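How Does a Lab Plan to Buy a Robot?
Clutadeo Learning Pages: Machines and Money, Part 4

A robot arm that works in a laboratory can pour, lift and carry. Before it does any of those things, a group of adults must decide whether to buy it, how much to spend and where it will go. This work is called planning. It happens on paper, often many months before a delivery truck arrives.

This page explains how equipment planning is done. Words in the glossary at the end may be new to you.

Start with the job

A good plan begins with a question: What work needs to be done? The planners write down each task in simple words. A list for a small teaching laboratory might include picking up a tube, moving it to a rack, and setting it down without tipping it over.

The list matters because robots are built for different jobs. A robot that lifts heavy boxes may be too strong and too large to handle a paper cup. A robot with a gentle grip may not be able to lift a box at all. If the task list is wrong, the laboratory may pay for a machine it cannot use.
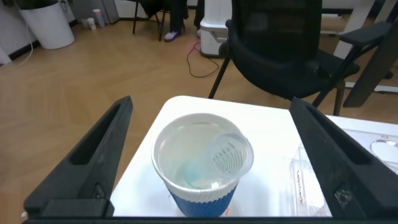
Once the tasks are written down, the planners put them in order. Tasks that must be done every day go at the top. Tasks that would be helpful, but are not needed yet, go at the bottom. When money is short, the planners cross out tasks from the bottom of the list first.

The price and the total cost

The price is the amount printed on the seller's offer. The total cost is everything the laboratory will pay while it owns the robot. These two amounts are never the same.

Suppose the Sutach Science Center has 3,000 dollars to spend on a small arm called the Torvik. The arm is not the only item on the bill. The center must also pay for a gripper, a camera, cables, a stand and delivery. When the planners add up these extra items, they come to 858 dollars. That amount must be set aside before the center agrees to a price for the arm.

You can do the subtraction yourself:

3,000 - 858 = 2,142

The center can spend up to 2,142 dollars on the arm. If the arm costs more, the planners must find more money, choose a different arm or wait until the next budget year. 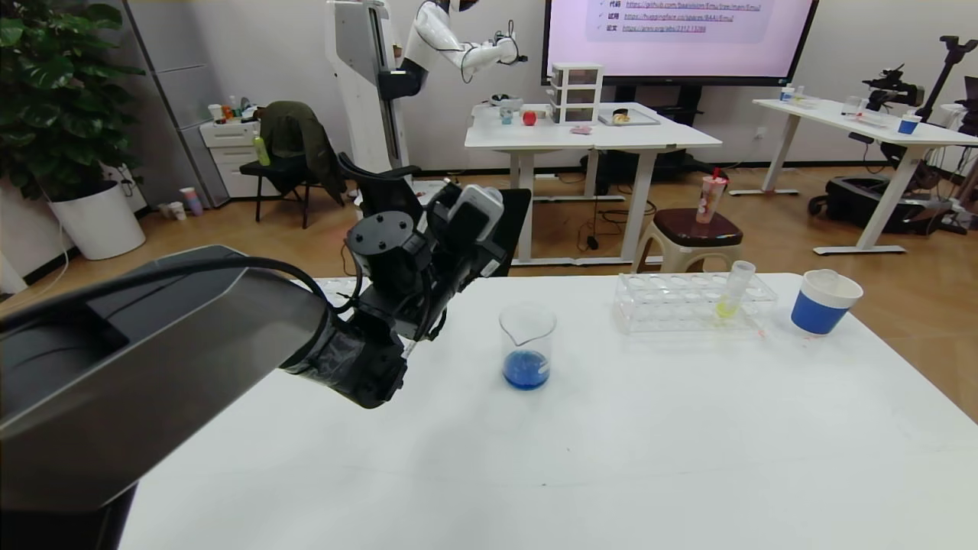 Space is also part of the plan. An arm needs room to swing and stretch, and people need room to walk past it safely. Planners measure the table, the floor and the doorway. They find out where the electrical outlets are and decide where the cables will run. A robot that fits in the budget but does not fit in the room is a poor purchase.

Small supplies add up

Many first budgets leave out supplies. Supplies are the things a robot uses in its work, and they must be replaced when they break, wear out or run low.
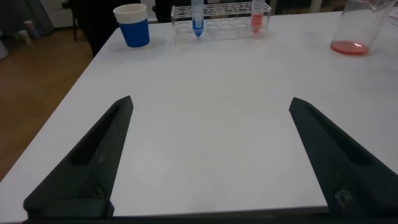
Supplies should have their own line in the budget. Each item may cost very little, but a laboratory needs many of them. Even a simple practice table calls for a clear rack, tubes to stand in it, a paper cup, a glass beaker and colored liquid such as the blue and the orange-red in these two tubes. The planners write down every item, look up its price and multiply by the number they expect to use in one year. At Sutach, the supply line is about 100 dollars for the first year.

Grippers belong in this part of the plan as well. The fingers of a gripper touch everything the robot handles, so they can wear down. A careful budget includes a spare pair.

Asking for a trial

Sellers will often let a customer try a machine before paying for it. A trial should use the same objects the robot will handle later. The Marnow company, which sells arms to schools and science centers, asks each customer to send a box of their own tubes and cups for this purpose. 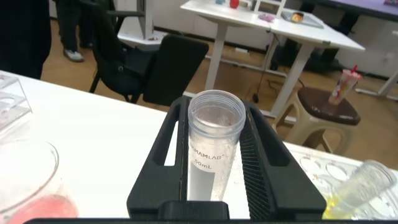

A gripper holds a clear 50 mL tube upright. The tube has no cap.

During a trial, the planners keep a written record. They note which objects the robot picked up, which ones it dropped and how long each task took. The record is then compared with the task list. If the most important tasks went well, the planners may ask for a final offer in writing.

Glossary

Budget: a plan for how money will be spent.
Gripper: the part of a robot arm that holds things.
Supplies: items that are used up or replaced often.
Total cost: the price of a machine plus everything needed to run it.

Try it

Choose a machine in your classroom, such as a printer. Write down its price, then list the other things your school must buy to keep it working.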